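Warum glänzen manche Dinge?
Dezember 2021 | 63-mal geteilt | 5 Kommentare

Manche Sachen im Kinderzimmer glänzen, andere sehen ganz matt aus. Durch einige kann man sogar hindurchsehen. Das liegt daran, was das Licht mit ihnen macht.
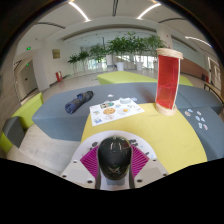
Schwarz und trotzdem hell

Licht fällt von der Lampe oder vom Fenster auf die Dinge. Ein Teil davon wird zurückgeworfen und kommt in unser Auge. Nur deshalb sehen wir etwas.

Ein schwarzer Gegenstand verschluckt das meiste Licht. Ist er aber sehr glatt, wirft die Oberfläche einen kleinen Teil davon zurück wie ein Spiegel. Auf der runden, schwarzen Kuppe sieht man deshalb dünne weiße Streifen. Solche Streifen nennt man Glanzlichter. Wenn du den Kopf bewegst, wandern sie mit. Sie sind also nicht aufgemalt.

Auf einer gewölbten Fläche werden die Spiegelbilder schmal und krumm. Das kennst du von einem Löffel, in dem dein Gesicht komisch aussieht.

Matt wie Papier

Papier sieht glatt aus, aber unter einem Mikroskop erkennt man viele winzige Fasern. Sie werfen das Licht in alle Richtungen zurück. Ein Spiegelbild entsteht dabei nicht. Dafür kann man die gedruckten Bilder von fast jeder Seite gut erkennen, den Keks mit den dunklen Punkten genauso wie das Spiegelei.

Die weißen Stellen werfen fast alles Licht zurück. Die gelbe Unterlage verschluckt vor allem den blauen Anteil. Rot und Grün bleiben übrig, und diese Mischung sehen wir als Gelb.

Rot zum Durchgucken

Der hohe rote Zylinder hat oben einen Ring und unten einen Boden aus hellem Holz. Dazwischen ist rote Folie. Rote Folie lässt vor allem rotes Licht durch und hält den größten Teil der anderen Farben zurück. Schaust du durch so eine Folie auf ein weißes Blatt, wirkt es rot. Ein grünes Blatt sieht dahinter fast schwarz aus. Solche Dinge heißen durchscheinend oder durchsichtig, je nachdem, wie klar man hindurchsehen kann.

Probier es aus

Du brauchst eine Taschenlampe, einen Löffel, ein Blatt Papier und ein Stück farbige Folie.

1. Mach das Zimmer dunkel.
2. Leuchte auf den Löffel und suche das Glanzlicht.
3. Leuchte auf das Papier. Gibt es dort auch eins?
4. Halte die Folie vor die Lampe und leuchte an die Wand.

Leuchte dabei niemandem in die Augen.

Ähnliche Beiträge
Warum ist der Schatten am Abend so lang?
Wie kommt die Farbe auf das Papier?
Woraus besteht ein Regenbogen?
Was macht eine Lupe?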